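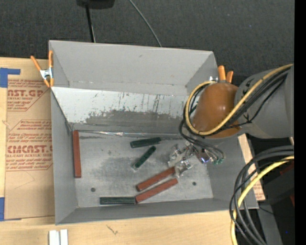 Ticket 1098
Subject: Block bin, marks on the back wall
Opened by: Bimla Bajpai
Assigned to: Meron Mamo
Site: Cillunura, bench room
Priority: Low
Status: Open, waiting on parts

Bimla Bajpai, April 26, 2022, 9:14 am
The grey metal bin for the red and green blocks needs a proper clean. The far wall has dark streaks down it and a smudged band along the bottom half. The floor is scuffed as well. I wiped the wall with a damp cloth and the colour of the cloth changed, but I couldn't see much difference on the bin. Can we get a replacement?

Meron Mamo, 10:02 am
Is it only the far wall? What did you use on the cloth?

Bimla Bajpai, 10:20 am
Mostly the far wall. The left and front slopes are still plain grey. Just water.

Meron Mamo, 1:35 pm
Tried dish soap and a soft sponge. The smudging got lighter and the streaks stayed. Then bicarb paste, left on for 2 minutes and rinsed. Some of the streaks lifted. Please don't use steel wool, the floor has enough scuffs.

There are two small holes in the floor, so water gets through onto the wooden tabletop. Put a towel under the bin or take it to the sink. Blocks out first.

Seema Singhal, 2:10 pm
A new bin from Nelon is $167 plus freight. I'd sooner not order one for marks. Triltska has a metal cleaner in 100 mL bottles, so I've asked for one.

Bimla Bajpai, 2:26 pm
Fine with me. Do the blocks need doing too?

Meron Mamo, 2:41 pm
Warm soapy water, then dry them before they go back in. I'll try the Triltska cleaner on a corner of the far wall when it arrives and update this ticket.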